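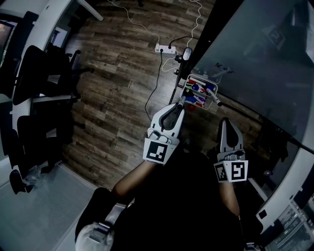 Keeping a pair of hand-held grippers happy

I've had the same two grippers on my bench for a good while now, a left and a right, and between them they've been through 3540 recorded grabs. Mostly whiteboard markers, if you want to know, with cups and towels on the days I get sick of markers. They came as a kit from Goltel and I put them together on the kitchen table over a long weekend, which I don't recommend if you have a cat. People keep writing to ask how I stop them from getting sloppy, so I've typed up what I do.

Start with the fingers. Wipe them before a session, every time, with a barely damp microfiber cloth, and then let them sit while you make your coffee. Marker ink gets on everything if you work near a whiteboard, and it's sneaky – you handle one marker with a loose cap and two hours later there's a smear on the gripping side and the next thing you pick up slides right through. Rubbing alcohol on a cotton swab takes it off. Don't pour it on. Try it on the back of a finger first if your plastic isn't the same as mine (I clouded a spare set with the wrong cleaner and they never looked right again, although they still worked fine).

Next, open and close each one slowly, right by your ear. I know how that sounds! But you'll hear grit long before you feel it. Mine should open to 78 millimeters between the fingertips, and I check that with the cheap plastic calipers I use for everything else in the house. If the left opens wider than the right, one of the linkage screws has backed out. You want a 2 mm hex key and a very light hand. Snug it, back off a hair, and try again. If the fingers feel stiff afterward you've gone too far.

I used to put oil on the slides. Please don't. Oil plus bench dust makes a gray paste, and it crept down onto the grips and I spent an evening with a toothbrush getting it out. Dry PTFE spray is what I use now, one short puff on a rag, then the rag on the slide, never the can pointed at the gripper.

Now the tag cubes. Those black-and-white squares have to be flat, clean and matte or the tracking goes jumpy. Tape over them is a bad idea, even the so-called invisible kind, and laminating is worse because of the glare off the ceiling lights. I print mine on plain label paper with a laser printer and press them down from the middle outward with the edge of an old library card. If a corner lifts, replace the whole label. A dab of glue under it leaves a bump. And keep track of which face goes where! I once swapped two of them on the right cube and lost an entire morning wondering why the computer thought my wrist was on backward. Now there's a pencil number on the cube under every label, and the same numbers on an index card taped inside the cupboard.

The cube itself should not wiggle. Hold the gripper body in one hand, pinch the cube with the other, and try to rock it. Any click at all and you need to tighten the mount and redo the calibration before recording anything you care about.

For the camera window, a rubber blower first and a lens cloth second, in that order. Canned air spits. The black foam pad by the opening picks up lint like a sweater does, and the easiest thing for that is a bit of masking tape wrapped sticky side out around your finger – dab, don't drag. While you're there, run a soft dry paintbrush over the grilles in the shell.
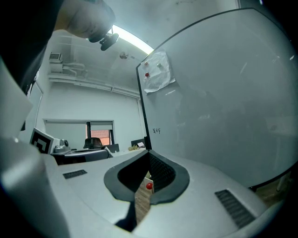
Mine drifted for weeks before I found out the foam had come unstuck on one side and was sagging into view a little more each day, a reader wrote in, so please tell people to press around the edge with a fingertip when they're cleaning it. Good advice, and I've added it to my own routine. She sticks hers back down with thin double-sided tape cut into strips, and says to do it with the camera running so you can watch the edge go back where it belongs. I tried that and it's so much easier than guessing.

A few things about where you work. Cables on the floor are my biggest enemy, mostly when I'm holding a gripper in each hand and looking at my fingers and not at my feet. Run them along the wall if you can. Cap every marker before you start, and keep the ones you're using in a caddy that's fastened down, because a loose one scoots away when you pull a marker out at an angle. A tightly packed caddy is good practice but hard on the fingertips, so I thin it out when I'm breaking in new ones.

I weigh each gripper when I change fingers. The Unard finger set adds 195 grams to mine, more than I'd have guessed, and my wrists noticed by lunchtime. I take longer breaks with those on. The Blöndal pads are softer and nicer on smooth caps, but they shed a bit of dust for the first couple of sessions, so wipe twice.

For storage I use a shoebox lined with an old dish towel, fingers slightly open, cubes facing up with nothing resting on the labels. No rubber bands around the fingers, please. Spare screws go in a pill organizer with the sizes written on the lids, and the hex key lives in there too, or it does when I remember to put it back.

Contact: Futport Workshop Tips | Copyright Futport | Page last changed 9 May 2020 | Back to top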